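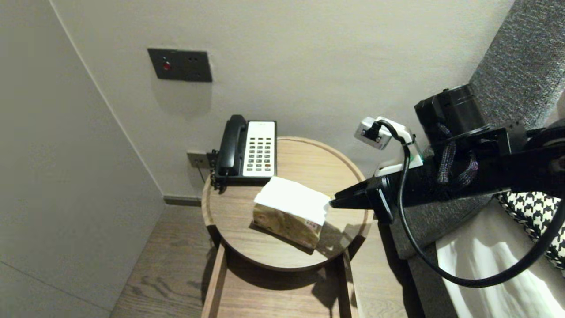

A corded telephone on a round wooden side table. Copper lines in Ludanside will be closed in April.

Ludanside to lose its copper telephone lines in April

The telephone company Estex will close the last copper lines in Ludanside in April, and 343 households and small businesses must choose a new connection before that time. The company sent letters to all of them last month, but many residents say that the letters were difficult to understand.

Estex has already closed the copper network in Jevberg, the neighboring town, where the work took longer than planned. In Ludanside the old cables are in bad condition, especially along the river, and the company says that spare parts for the exchange building are no longer made.

"We repaired the same cable four times last winter," said Gordon Penner, who is responsible for the network in the district. "Every time the water comes up, we have noise on the lines, and after that we have no lines at all. It is not possible to continue like this for many more years."

Customers have two possibilities. They can keep their telephone number and move it to a fiber connection, or they can take a small box which uses the mobile network. Most ordinary telephones with a cord can be used with both solutions, but old rotary models may need an adapter. The adapter costs 19 dollars and can be ordered by telephone or bought at the Estex shop in Jevberg. The fiber installation itself is free for everyone who signs up before the closing.

The question which most people asked at the information meeting in the school was about electricity. A copper line gets its power from the exchange, so a simple corded telephone works also when the lights go out. The new connections need power in the house. Estex offers a backup battery that lasts for 90 minutes, and some residents think this is too little.

Francine Carrier, who lives on the north side of the river, said that the power was gone for almost six hours after the storm in the fall.

"My mobile phone has one bar in the kitchen and nothing in the bedroom," she said. "I called my sister and I called the doctor, both on the old telephone. With the battery I could call only in the beginning. What do I do for the rest of the evening?"

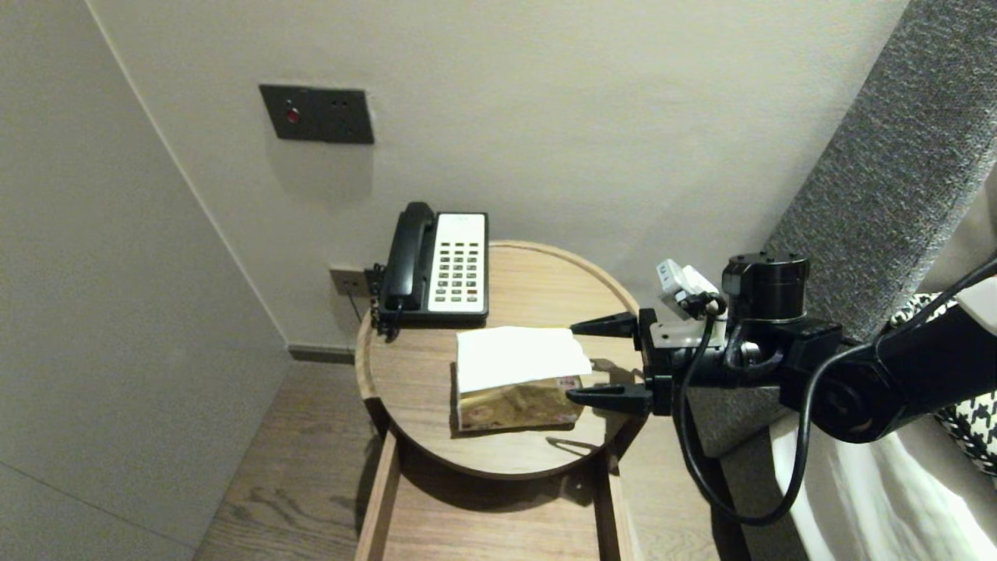

Penner answered that the company will lend a larger battery, without cost, to customers who have a medical alarm or who live alone and are older than 75. He asked people to apply early, and he promised that a second mobile mast will be built on the hill behind the sawmill. He could not give a date for the mast.

Kirsten Tremblay, a member of the town council, is not satisfied with this answer. She wants Estex to wait with the closing until the mast is in use, and she has written to the company about it. The council has no power to stop the closing, but it can refuse to give permission for digging in the streets, and some members have already spoken about this possibility.

"We are not against fiber," Tremblay said. "Many of us have waited for it a long time. We ask only that they do things in the right order."

For businesses the change can be more complicated. Patricio Garrido, the owner of the restaurant Thaweesak on the main street, has his card terminal, his alarm and his telephone on the same line. He must change all three, and he has received three different answers about who should do it.

"Half of my take-out orders come by telephone," he said. "If the number is dead for one evening, I lose that evening."

Estex says that the change normally takes less than one hour, and that over 303 customers in Jevberg kept their number without problems.

A second information meeting will be held in the school at 6 p.m. before the end of the month. Aliki Konstantinidis from the Ludanside library will also help residents with the order form, every afternoon from 2 to 4 p.m. Residents should bring the letter from Estex and their latest telephone bill.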